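Ticket: Lera label export drops the last column
Opened by: Ourania Psarras 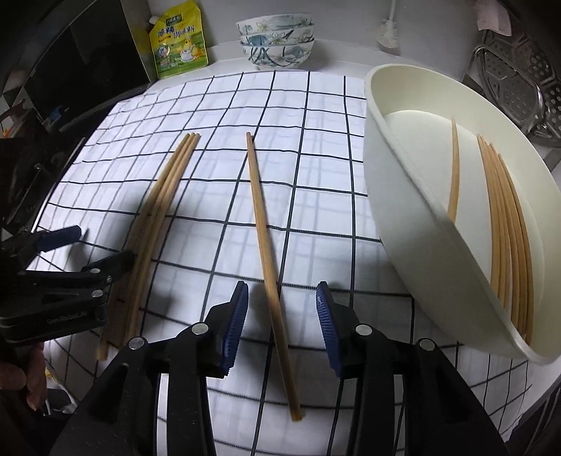 Hi folks, me again! The label export in Lera is eating my last column and I'm running out of ideas. I sell tableware online, so every item gets a row with name, material, set size and bin code, and then the file goes to Clallel, where my labels get printed. The row I keep testing with is the wooden chopsticks, same kind as the ones on the grid cloth next to the big off-white bowl, and the label comes out with the name and the material and then just blank where the bin code should be. My file has 3,000 rows. The first 595 are fine, and everything after that has no bin code at all.

What I've tried so far:

Logged out and back in. No change.

Exported as a plain spreadsheet instead of CSV. Same thing, and it took forever (I made coffee and drank it).

Cut the list down to 186 rows from the very top. Worked perfectly! Got excited. Then took a chunk from the bottom and it was broken again.

Reply from Gaetano Fabbri, support:
Hi Ourania, thanks for all the testing. Can you look at row 596 and tell me if there's a comma or a quote mark in the name field?

Update from me, 4:20 pm:
Oh boy. It's a serving dish and I typed the size as 12" with the inch mark. I changed it to "12 in" and now the bin codes come through until row 2,214 or so, where I've got another one. So that's clearly it, but I've got a ton of these and I'd rather not fix them by hand. Is there a setting for this?

Gaetano Fabbri:
Export options, Text fields, tick "Escape quotes." It's off by default on older accounts.

Me again:
Ticked it, running the full file now. Please leave this open until I've seen the labels.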